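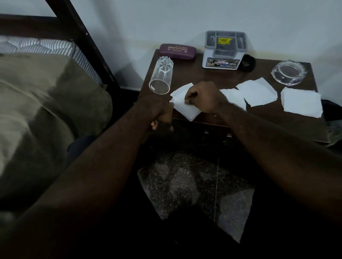
Slide 1: Paper and glass on the bedside table

26 January 2024
Eliseo Ventura

I love this fault! Clavel learned tidying from human hands, and it was great with paper. Glass was the trouble – 13 drops in 311 runs, every one with the grip sensor reading "secure". Pause here. Ask the room why.

Slide 2: two hands on the tumbler. Our gripper closed from one side only, and clear glass fooled the depth reading.
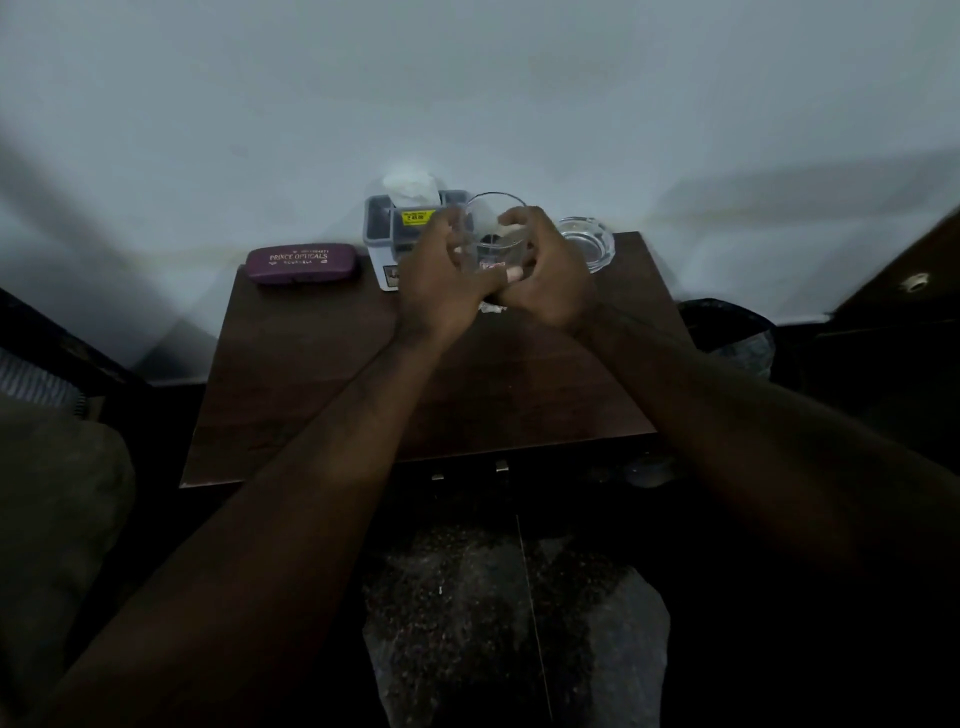

Barroso wrote back that the stop should trip on any slip at all, whatever the sensor says. Agreed, and it's in for April.

Contact: Hutura, Clollthorpe | Back to top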